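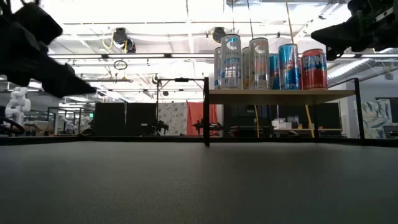 The can shelf at the Skurkdale bench, with a gripper on each side.

The task sheet for the manipulation course at Skurkdale runs to half a page. A shelf stands at the far edge of a work surface. Beverage cans go on the shelf. Two arms share the job, and the score depends on where the cans are when the clock stops.

Student teams have been working on it since September. The rules allow 200 seconds per run and no human contact with the surface once the run has started. A can standing upright on the shelf scores full points. A can on its side scores nothing, wherever it is.

"Picking up a can is a first-week exercise," says Ásdís Brøndum, who teaches the course. "Putting one down next to another can, on a narrow board, with a second arm in the same space, takes most of the term."

The cans come in different shapes, and the difference matters. A slim can has less room for error at the base than a short, wide one. A gripper opening that clears a single can may not clear its neighbor. Teams that tuned their grasp on one shape in the first weeks had to redo the work when the mixed set was introduced, and two of them lost their early lead over it.

Most teams split the surface down the middle and give each arm its own half. The method is easy to program and avoids most collisions, but it fails when a can ends up near the line. Either both arms hold back or both go for it. Team Gajewski handles this with a simple lock: the first arm to claim a can keeps it until release, and the other arm stays outside a fixed radius.
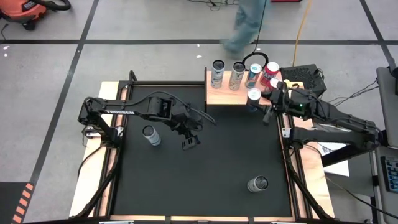 Team Claltlow dropped the fixed split in the second month. Its controller assigns each can to whichever arm has the shorter path, then checks the wrist angle needed at the shelf. If the angle is poor, the assignment is reversed. The check adds time to every pick. The team accepts this, and its logs show fewer cans knocked over during placement than under the old scheme.

Cans lying on their sides are a separate problem. Fingers that come straight down can close across the body of the can, but the can then has to be turned upright before it reaches the shelf. Some teams rotate the wrist in the air. Others set one end of the can against the surface and tip it up, a slower motion that puts less load on the fingers. Brøndum does not recommend either. She asks for the failure log and grades the explanation along with the run.

The logs are kept in Nedeck, the course's record system, where every attempt is entered with its start layout, the arm used for each can and the cause of any drop. The section had 126 entries as of 06/12/2025. The most common cause listed is contact with a neighboring can during release — the fingers open, one of them touches the next can in the row, and both cans move.

The usual fix is to open the fingers along the depth of the shelf instead of along the row. It requires a different approach angle and, for some positions near the posts, a path that the arm can't reach without backing off first. Claltlow fills the ends of the shelf early for that reason. Gajewski starts in the middle and works outward, and has so far kept its lock unchanged.

Final runs use a start layout the teams have not seen. Each team gets two attempts, and the better one counts.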